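Chapter 9
Looking After the Fingers

By the end of this chapter you will be able to check, clean and replace the pads on a two-fingered gripper, set its opening, and keep a pad log that the next person can read.

Most people who are new to grippers want to talk about motors and code. Fair enough, those are fun! But the part that meets the world is a strip of soft, ridged material on the inside of each finger, and I think it is one of the most rewarding parts to get to know. A change in the pads can turn a clumsy tool into one you trust, and you can do the whole job with a small screwdriver and a clean cloth.

When Yasmine Bouzid took over the hand tools in the Multstead workshop, she found a gripper that dropped smooth objects on its left side only. She checked the cable, then the spring, then the cable again. The fault was a pad that had been put back a hair out of line after cleaning, so one finger touched first and pushed the object sideways. She loosened two screws, squared up the pad, and wrote the first line of what became the Multstead pad log. The log reached 267 entries by November, and we will borrow several of them for the practice work.

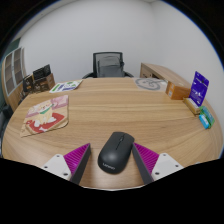

Figure 9.1 Open fingers on either side of a computer mouse, with a small gap at each finger. The ribbed pads are magenta; the mounts are white.

A mouse makes a lovely test object. It is rounded, so a pad that sits crooked soon gives itself away, and it is easy to find in any office. Bring the open fingers up to it and stop before they touch. Compare the gap on the left with the gap on the right. Then close slowly and watch which pad arrives first - if the object slides or turns, go back to the mounts and check the screws before you touch anything else.

Section 9.1 starts with the screws. Section 9.2 covers cleaning between the ridges, and Section 9.3, written with Hajar El Ouafi, deals with worn pads and how to match a new pair.

Before you read on, close a gripper on your own fingertip, gently, and feel where the ridges press.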